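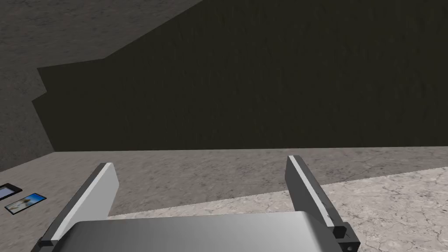 *Two-finger gripper, computer rendering.*

# Kunau Open: Frequently Asked Questions

Last revised 2 Jul 2022. Replaces all earlier versions. Where this page and the printed rule sheet disagree, the rule sheet applies.

## Entry

**Who can enter?**

The Kunau Open is a folkstyle wrestling tournament for adults. Entrants must hold current membership in a recognized wrestling body on the day of the event. Club affiliation is not required. Wrestlers without a club are listed as unattached and are seeded in the same way as everyone else.

**Is there an entry limit?**

Yes. The limit is 196 wrestlers, divided equally among seven weight classes. A class closes when it is full, even if other classes still have places. Unused places are not moved between classes.

**How do I enter?**

All entries go through Drastunent, the registration and bracket system. Create a wrestler profile, select the event, select a weight class and pay the fee. An entry with no payment attached is held until the end of the day and then deleted. Paper entries are no longer taken.

**My profile says "pending." What does that mean?**

The membership number has not been matched. The usual causes are a name spelled differently on the two records, or a membership that has expired. Correct the record and resubmit. A pending entry does not hold a place in the bracket.

**Can a coach enter a whole team at once?**

Yes. Coaches with a team account can upload a roster. Each wrestler must still accept the liability form from their own profile. The coach cannot accept it for them.

**Can I get a refund?**

Full refund until entries close. After that, refunds are given only for injury or illness, with a note from a medical provider. Missing weight is not grounds for a refund.

## Weigh-in

**When and where is the weigh-in?**

At Pestach, in the lower hall, on the morning of the event. The door times are on the entry confirmation. The door closes at the posted time and wrestlers inside the room at that point will be weighed. Anyone outside the room will not.

**Is there a weight allowance?**

No. The 175 class means 175 pounds on the official scale, with no allowance for travel, clothing or differences between scales.

**What do I wear on the scale?**

A singlet or the equivalent two-piece uniform. Shoes, headgear and knee pads come off. Braces that cannot be removed are weighed with the wrestler.

**How many times can I step on?**

Up to three times, in immediate succession, on the same scale. A wrestler who steps down and leaves the line has finished weighing in. The lowest of the readings is recorded.

**Can I check my weight beforehand?**

A check scale is available in the corridor outside the weigh-in room. It is the same model as the official scale, but it is not the official scale. Its reading cannot be used in a protest.

**I missed my class. Can I move up?**

You can move up one class if that class has an open place after weigh-in. Moves are made in the order in which wrestlers weighed in. There is no additional fee, but any seed is lost.

**Is there a skin check?**

Yes, immediately before the scale. A wrestler with a visible skin condition must present a completed clearance form signed by a medical provider. The decision of the on-site examiner is final and is not open to protest. Photographs of a form on a phone are accepted only if every field can be read.

**Are saunas and plastic suits allowed?**

No. Use of either on the premises results in removal from the event. Running in the parking lot is also prohibited, at the request of the building.

## Seeding and brackets

**How are seeds assigned?**

The seeding meeting is held after the February qualifiers. Criteria are applied in this order:

1. Head-to-head result in the current season
2. Placement at the previous Kunau Open
3. Result against common opponents
4. Win percentage, with a minimum number of matches as given in the rule sheet

If two wrestlers are still level, they are separated by draw. Wrestlers without a seed are placed by random draw in Drastunent.

**Are teammates kept apart?**

In the first round only, and only if it can be done without moving a seeded wrestler.

**Which bracket format is used?**

Double elimination. A wrestler who loses in the championship bracket drops to the consolation bracket and can place no higher than third. A class with very low numbers after weigh-in may be run as a round robin. The change is announced before the first whistle and applies to that class only.

**Where do I see my bracket?**

On the Drastunent event page, and on the wall at the Sandberg end of the hall. The wall copy is updated between rounds. The online copy is updated when the table worker confirms a result, so it is normally ahead of the wall.

## Matches

**Which rules apply?**

Folkstyle, with the local changes listed at the back of the rule sheet. Read the section on overtime. It was rewritten after last season and differs from what most clubs use in practice.

**How much rest is there between matches?**

The minimum rest period is set in the rule sheet and starts when the result of the previous match is confirmed at the table. If you are called early, tell the table before you step on the mat. Once the match starts, the right to the rest period is waived.

**What happens if I miss a call?**

Each match is called three times. A wrestler who has not reported by the third call forfeits. A forfeit is counted as a loss, but does not prevent the wrestler from continuing in the consolation bracket. A second forfeit removes the wrestler from the event.

**Is headgear required?**

Yes. Ear protection must be worn and fastened throughout the match. Headgear with exposed metal or cracked shells will be rejected at the table. Spare headgear is not supplied.

**What about mouthguards?**

Required with braces, optional otherwise.

**How long is injury time?**

Injury time is cumulative across the match and is kept by the table. Blood time is kept separately. If the medic suspects a concussion the match ends, regardless of the time remaining on either clock, and the wrestler does not compete again that day - in any class or any format.

**Can a coach challenge a call?**

A coach may approach the table and ask the referee to review the application of a rule. Judgment calls are not reviewable. Video from phones or tablets is not considered.

**How do I file a written protest?**

Take the form from the head table, complete it and return it before the wrestler's next match is called. Protests are decided by the head official, Ragnvald Lindholm. The decision is posted next to the bracket.

## Team scoring

**How are team points counted?**

Advancement points, bonus points and placement points are added together. Bonus points are given for a fall, technical fall, major decision, forfeit or disqualification. Each team names its scoring wrestlers before weigh-in closes. Extra entries from the same team can place individually but score nothing for the team.

**Do points stand if a wrestler withdraws?**

Points already earned stand, except where the wrestler is removed for misconduct. In that case all points earned by that wrestler are deducted.

**The total on the screen looks wrong. Who do I tell?**

Report it at the head table with the bout number. Corrections to team scores are accepted until the final standings are signed.

## Venue

**Which entrance do wrestlers use?**

The side entrance at Pestach. Spectators use the front. Coaches need a wristband, issued at check-in against the name on the team account.

**Is there a warm-up area?**

One mat is kept open for warm-up until the semifinals. It is then taken up and the space is used for seating. Street shoes are not permitted on any mat, and wrestling shoes should not be worn outside or in the restrooms.

**Can I bring food?**

Food and drink are allowed in the stands and the corridor. Water only on the competition floor - no glass.

**Where is lost property kept?**

At the front desk until the building closes. Unclaimed items go to the Sandberg office, where they can be collected during normal hours.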